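Matte white desk top – anyone regret it?

Home Office & Small Rooms > Furniture and Surfaces

pirach_attic
Posted 2025-06-26
Redoing the spare room in July and I have to pick a desk top before then. Stuck between matte white and oiled oak. Room faces north, one small window, gets gloomy by 3 in winter. White would help with that I think? But everyone I ask says it'll look filthy in a week. I drink a lot of coffee and my kid draws on everything. Anyone living with a big matte white surface, tell me the truth.

jorisvh
White. Had mine two years. It bounces a ton of light, I stopped using the desk lamp before dinner. Yes it shows crumbs. You wipe them. Oak shows crumbs too, you just don't notice and then your sleeve is in it.

matus_s
Disagree. Had white at my last place, hated it. Pen marks, and that gray shine where your wrists go. Matte is the worst for that, the shine never comes out. You end up buying a desk pad and then why did you pay for the top.

jorisvh
What kind was it though? Painted board gets the shine. Mine doesn't have it.

matus_s
Painted, yeah. Cheap one. Still.

gaeun_k
Painted vs factory finished is the whole question imo. I've got a deep one from Hutsuliak, matte, no wrist marks so far and I'm at it all day. Coffee rings come off with dish soap if you get to them the same day. Left one over a long weekend once and had to scrub. Never use the scratchy side of the sponge, you get a shiny patch and it stays.

Also glare. Gloss white in a room with a window in front of you is awful. Matte is fine, light just sits on it evenly. 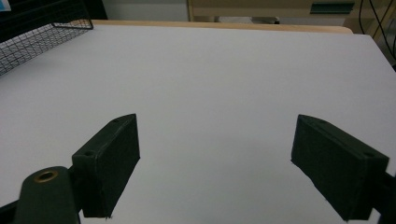
Photo: gaeun_k

Color reads pretty neutral, mine's not the creamy kind. Get a sample chip if you can becuase some "whites" go yellow next to a white wall and it'll bug you forever.

pirach_attic
Ok that's helpful. Didn't think about the wall. Walls are a warm white already so now I'm worried the desk will look blue lol

zhuravel_z
Put the chip flat on the floor by the wall, not in your hand. Look at it morning and evening. I went through a stack of them from Zarno and the one I liked in the store was the worst at home.

And nobody mentioned edges. Edge banding goes first, always. Front edge where your arms rest. Ask how thick it is, if they don't know, walk.

bohdana_t
Going to be the oak person. North room + white top + white walls = dentist. I did it and felt cold in there all winter. Swapped to oak, same lamp, way nicer to sit in. You do have to oil it, I do it 2 times a year, takes an evening. Kid's marker sands right out, try that on white.

jorisvh
Fix that with a warmer bulb and a rug, cheaper than a new top

bohdana_t
I tried the bulb. It made the white look peach.

matus_s
ha

gaeun_k
Marker comes off mine with rubbing alcohol, test in a corner first. But fair point on sanding, a deep scratch in white is there for good. Mine has one by the back corner, I put the printer on it.

zhuravel_z
Oak isn't free of problems either. Water ring from a plant pot, black, went right down into the wood. Took me two tries to get it out.

pirach_attic
Ravier has a matte white top on sale, factory finish, edge is 2 mm according to the guy on the phone. Leaning white and doing an oak shelf above it so it's not all dentist. Ordering chips first. Will post when they come, the gloomy corner is getting tested properly

bohdana_t
Oak shelf is a decent compromise. Still think you'll switch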